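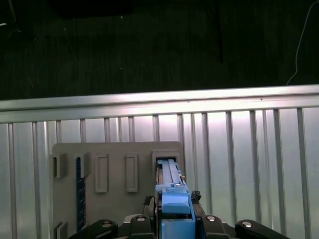 Robot learns to fit parts by feel after 300 practice tries

2/26/19

A research group at Drader has published a method that lets a robot arm push plastic parts into tight slots without being told exactly where the slot is. The arm starts with a rough position from the camera at its wrist, then works out the rest from the forces it feels when the part touches the edge of the opening.

The work was led by Marichka Panasiuk and Tae-yang Geum. Their test piece is a light grey panel with a row of raised features along its upper section. The job is to push a blue plastic part into the slot at the right-hand end of the row while the panel stands upright. With the panel in that position, the arm has to push forwards instead of down, and the weight of the part pulls it slightly out of line in the gripper.

Most factory robots that do this sort of job are programmed with fixed positions. If the panel moves by a millimetre or two, the part jams and someone has to stop the line. Other groups have used cameras to correct for this, but a camera at the wrist often loses sight of the slot in the last stage, when the part itself is in the way.

The Drader method, called Clumano, splits the task in two. The camera is used until first contact. After that the picture is ignored and a small neural network reads the force sensor and chooses the next movement, which may be a slide, a tilt or a short step back. The network was trained on 300 practice tries, all made on the real arm. No simulation was used.

"We did try simulation first and lost most of a year to it," said Panasiuk. "Friction between two plastic parts is hard to model. It changes when the parts get worn."

The group tested the trained network on 17 panels it had not practised on, each clamped at a slightly different angle. The arm fitted the part in all but 3 of them. In two of the failures the part had turned in the gripper before it reached the slot. In the other, the arm pressed against the rim until it reached its force limit and stopped. The average fitting time was six seconds from first contact, slower than a fixed program on a panel that has not moved.

Casimiro Valcárcel, who works on assembly methods at Gisis and was not part of the study, said the small amount of practice was the interesting part. He was less sure about the choice of test. "It is one part and one slot – I would like to see the same network on a metal connector," he said. "Plastic gives a little. Metal does not."

Geum said the group had started on a second part with a different outline, and that early runs suggested some of the training could be carried over. He gave no figures. The question of how to notice a part turning in the gripper is being looked at separately by Na-rae Ryu, who joined the group last July.

The paper and the recorded force data are free to download from the group's page. The control code will follow once it has been tidied up, according to Panasiuk.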